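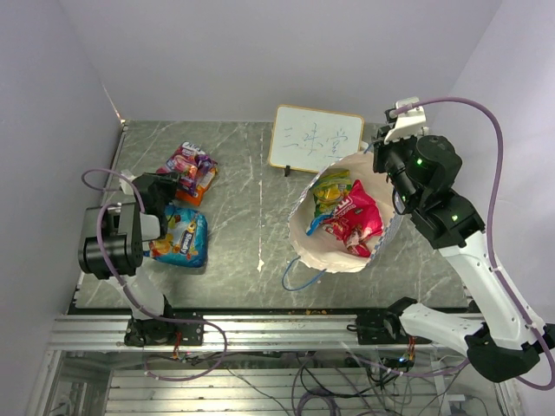
Snack packs on the marble-pattern table, bag side to the right

Ticket: Bag packing, snack packs getting crushed
Area: Pistside snack counter
Status: Open, waiting on second bag style
Priority: Low

Reported problem
Snack packs are reaching people with the contents broken up. We had 9 complaints in October, all for mixed bags. Single packs handed over the counter are fine. The bags themselves hold up well, no torn handles and no split seams.

Steps to reproduce
1. Pack a mixed order the usual way, puffy packs first, flat ones on top.
2. Add 2 drinks.
3. Carry the bag down the back stairs and back up.
4. Open everything and look.

Result: crumbs! The pack at the bottom takes the whole weight of the drinks, and the air inside it has nowhere to go.

Log

9:10 am
Started with the packing order, the easiest thing to change. Drinks in first, standing up, then the flat packs down the side, then the puffy ones. Huge difference on the very first bag. Everything came out whole except for one corner of a wafer, and I can live with that. I ate the evidence.

9:50 am
Ran 18 bags the new way. 16 perfect, 2 with minor breakage. Both of the bad ones had a pack wedged sideways under the handles, so whoever picked up the bag squeezed it. Added a line to the packing sheet: nothing above the fold line.

10:30 am
Found a second cause and I'm really pleased with this one. Packs that wait on the table in a pile get leaned on. The purple one on top of the orange one is how they usually end up, and every time somebody reaches across, the bottom pack gets pressed. Spread them out in one layer and the problem goes away. It takes a bit more table, but we have the table.

11:15 am
Tried the Flakska paper bag against the Dreditz one. The Flakska has a wider base, so the drinks stand by themselves and the packs slide in next to them. The Dreditz is narrower and everything leans. Same number of crushed packs in both when packed the old way, fewer in the Flakska when packed the new way. I only had a handful of each, so I'd like to repeat this.

1:40 pm
Question came in about the whiteboard on the packing table. It can stay. Please keep it toward the back so there is room to lay the packs out in front, and don't stack anything on it.

2:20 pm
Glossy packs slide on each other more than I expected. A sheet of tissue between two of them stops it completely – lovely fix, costs next to nothing. Only needed for big orders.

Workaround until closed
Drinks first, flat packs on the side, puffy packs last. One layer on the table while they wait. Tissue for orders over 9 packs.

Still to do
Repeat the bag test with 22 of each style once the Bajpai delivery is in. Update the packing sheet by the counter, the old one still says heavy items "wherever they fit." Check if the small bags need their own order, I haven't touched those yet.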